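Play corner talk - notes, July 28, 2024
Evanthia Deligiannis

Thank Nomholm for the room. Keep it short!!

Start w/ the kitchen. Why kids go there first - it looks like home. Hood, microwave, tiles. Ask the room: who had one growing up?

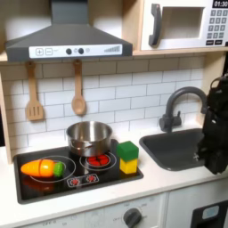 Printed buttons vs real knobs. Kids press both. Dont need sound or lights, they do the beeping themselves.

Clock says 01:30 forever. Good for a laugh, then go to time words - "how long till dinner?"

Utensils on hooks = first tidy-up job. Spatula, spoon, back where they hang. Matching without calling it matching.

Budget - 300 for the corner, kitchen took most of it. Skip the Beva comparison if runing late. 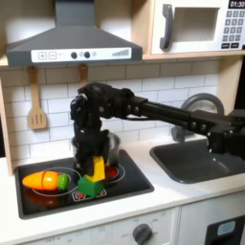

Food next. Carrot in two pieces - halves, sharing, "one for you." Pot on the stove, something goes in, soup. Always soup.

Questions - 2 max. Then handouts, by the door.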